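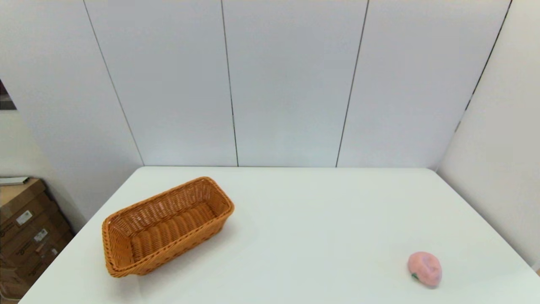
September, 4:40 pm. Sim run 162 of the Aklow terminal model, yard crane dispatch again. Queue at the gate blows up after hour six no matter what I do with the truck arrivals. Hiyori Okabe thinks its the reshuffle rule — box gets moved, goes back in the pool, gets picked again. Rule as coded lets the crane pull from the bottom with no penalty!! Has been that way since the Plitari version.

Fixed: dig-out cost now added per box above the target. Warm-up set to 1000 min, was 238, way too short.

Rerun with 70 trucks/hr. Gate queue flat till hour nine, then climbs. Better. Still not what Sampaio sent us from their own logs, but their lunch break isn't in our shift file so no wonder.

To do
— put shift breaks in (ask Hiyori which file is the curent one)
— check random seeds, two reps gave identical output
— Drondden want plots by end of month, old color scheme please
— rename the dispatch rule, "new_new2" is no good

Left the long batch going on the second machine, dont log it out.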